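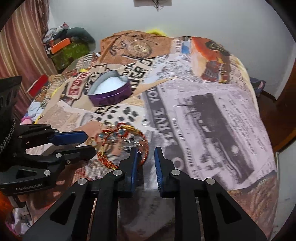
A rakhi-style bracelet on a newspaper-print bedsheet.

Tosville market to get a weekly stall for old costume jewellery

A stall that buys, mends and resells costume jewellery will open at Tosville covered market in February, taking over the corner unit left empty when the key cutter moved to Drorkow Road.

The stall will be run by Annunziata Pace and Haziq Gunawan, who have traded together at craft fairs for seven years under the name Tijani. It will be their first fixed pitch.

They will accept beads, bangles, brooches, thread bracelets and odd earrings, whether or not they still fasten. Sellers will be paid by weight for broken pieces and by the item for anything that can go straight back on sale. Watches, body jewellery and anything hallmarked as gold or silver will be turned away.

"People assume we only want the good stuff," said Ms Pace. "I would much prefer a bag of snapped necklaces. The beads are fine, it's the thread that goes."

Prices for mended pieces will start at £2. Restringing a customer's own necklace will cost £10, with a wait of up to seven days, and simple jobs such as replacing a clasp will be done at the counter while the customer does their shopping.

Mr Gunawan, who does most of the repairs, said the busiest times at fairs were after Christmas and in late summer. Thread and bead bracelets given at festivals and school leaving parties often came in with the knot gone or the centrepiece hanging off.

"They cost very little to buy and people are still upset when they break," he said. "You can't send something like that to a jeweller. They would be polite and tell you no."

The council, which owns the market, has agreed a reduced rent for the first season. Benedito Cavalcanti, the market manager, said two other traders had asked about the corner unit but both had wanted to sell phone cases, and there was already a phone case stall by the Drorkow Road doors.

He said the market had 70 pitches and that repair trades had been slowly disappearing from it. The shoe mender retired last spring and the key cutter now has his own shop.

"Once one of them goes, the others lose customers, as people used to do the lot in one trip," he said. "I would like a shoe repairer back as well, if anyone reading this knows one."

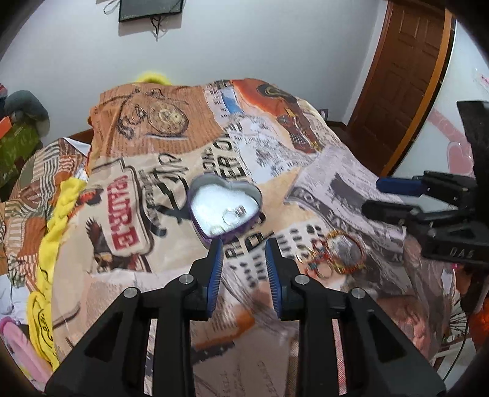
An open heart-shaped tin with a purple rim, beside beaded strands and gold-toned bangles.

The idea has not pleased everyone. Damilola Bashir, who manages the hospice charity shop opposite the market, said donated jewellery was one of her steadiest sellers and took up hardly any space. She is worried that residents will be tempted by cash for things they would once have put in a donation bag.

"I don't blame anybody for wanting a few pounds," she said. "But a tray of bangles by the till brings in more for us than a rail of coats, and it doesn't need steaming."

Ms Pace said she had been to see Ms Bashir before signing the lease. The two have agreed that the stall will keep a collection box for the shop on its counter, and that anyone selling to the stall will be asked first whether they would like to donate instead. Mr Gunawan will also mend pieces for the shop without charge on the first trading day of each month.

Ms Bashir said she was grateful for the offer and would see how the takings looked by the summer.

Some of the jewellery brought to the stall will not be resold in Tosville at all. Pieces that cannot be mended will be stripped by hand, with metal parts going to Palletar, a scrap dealer on the ring road, and plastic and glass beads sorted into jars for local schools. Cords and elastic will be thrown away – Mr Gunawan said he had tried to find a use for them and given up.

Niamh Fahy, who teaches textiles at the secondary school, has already put her name down for the first jars. Her classes normally buy beads new, in mixed packs, and run out of the colours they like within a fortnight.

"The brown ones last for years," she said. "I've got brown ones in the cupboard that were there before I was."

She has asked that jars for younger pupils contain nothing small enough to be swallowed, and the stall has agreed to pass the beads through a sieve.

Ms Pace gave some advice for anyone sorting through a drawer before the opening. Tangled chains should be left as they are, as pulling tightens the knots. Strands that have started to fray are best put in a lidded tin or an envelope, so that the beads stay together if the thread gives way on the journey. Single earrings are welcome and do not need their backs.

She also asked people to check with their families first. At one fair she bought a box of brooches in the morning and sold it back to the same household in the afternoon, at the same price.

The stall will trade one day a week to begin with, from 10am until the market closes. A second day will be added if there is enough mending to fill it. Items for sale or repair can be handed in at the market office until then, in a bag marked with a name and telephone number.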